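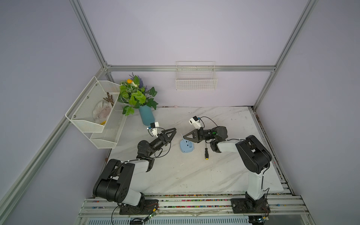 Two Arms, One Bench: Final Report

Ruxandra Pană and Nusrat Barua
Independent build project, shared workshop

1. What we set out to do

The proposal we handed in last March promised a pair of robot arms that could tidy a workbench on their own. Our advisor wrote "ambitious" in the margin, and we took it as praise. By the second meeting the bench had shrunk to a tabletop, and by the fourth "tidy" had become "pick up one object with the left arm and pass it to the right arm without dropping it." This report covers that version.

The system is called Tesa. The name was chosen before anything worked and has outlasted most of the original parts.

2. The frame and the table

We built the cell from aluminum extrusion, with both arms on a rail assembly along the front edge so they could be moved closer together or farther apart. This was the best decision we made, mostly because we got the spacing wrong three times. On the first try the grippers couldn't reach each other. On the second they could reach each other very well, and we replaced a finger.

The marble-patterned tabletop was Nusrat's choice. It looks good and is terrible for vision, because gray veins on white turn out to resemble a thin cable if you are a badly tuned edge detector. For one whole evening the left arm tried to pick up a vein. We fixed this by raising a threshold and lowering our expectations.

The slots in the rails collect beads. The beads were our first test objects and were retired after one afternoon. We are still finding them, and anybody who takes over the cell should check the slots before sliding a base plate anywhere.

3. Arms, grippers and cameras

Each arm ends in a two-finger gripper with triangular jaws, and each wrist carries a small camera. We tried mounting the cameras lower at first, where they had an excellent view of the gripper and nothing else. Moving them on top of the wrist fixed that and created the cable problem.

The cable problem: the camera cable has to be long enough for the wrist to turn and short enough not to catch on things. No such length exists. We settled on a loop with some slack and a software limit on wrist rotation. The limit costs us a few grasp angles. Before we had it, we lost a connector.

4. Software

The control code runs on Ruxandra's old desktop. It has a planner for each arm and a third program, Palumbo, whose only job is to stop the other two from planning into the same space. Palumbo is 216 lines long and took more time than everything else put together. The first version was so careful that both arms politely waited for each other until we went home.

The current version gives one arm priority and makes the other hold its position with the jaws open until it gets a signal. It's slow, but you can watch it without keeping a hand on the power switch.

5. Testing

We ran 300 handover attempts with each of two objects, a screwdriver and a thin stick standing in a plastic holder. A run counted as a success if the second arm ended up holding the object and nothing else had moved that shouldn't have.

Screwdriver: 216 successes out of 300.
Stick: 117 successes out of 300.

The screwdriver is heavy at the handle end, so a grip too far up the shaft lets it swing. Once we told the left arm to grab closer to the handle, most of the swinging stopped. The stick was supposed to be the easy one. It is so thin that a small error in position means the jaws close on air, and the arm then delivers the air to its partner with great care. There is no force sensing in the fingers, so neither arm knows the difference.

We also kept a vase with artificial plants at the back as an obstacle. It was knocked over twice, both times by Nusrat's sleeve.

6. What we would change

Put some kind of contact sensor in the jaws. Even a cheap switch would have caught the empty handovers.

Cover the tabletop with something plain and matte. Nusrat objects to this recommendation and wants that on record.

Label both ends of every cable. We labeled one end of each, which left us with very well documented mysteries.

Move the small circuit boards near the bases into proper housings. They sit in the open, close to the rails and therefore close to the beads.

7. Who did what

Ruxandra wrote the planners and Palumbo. Nusrat built the frame, mounted the arms and cameras, and ran most of the stick trials, for which she is owed lunch. The code and wiring notes are in the project folder on the workshop computer, under "tesa_final_2". Please ignore "tesa_final", which makes the right arm wave.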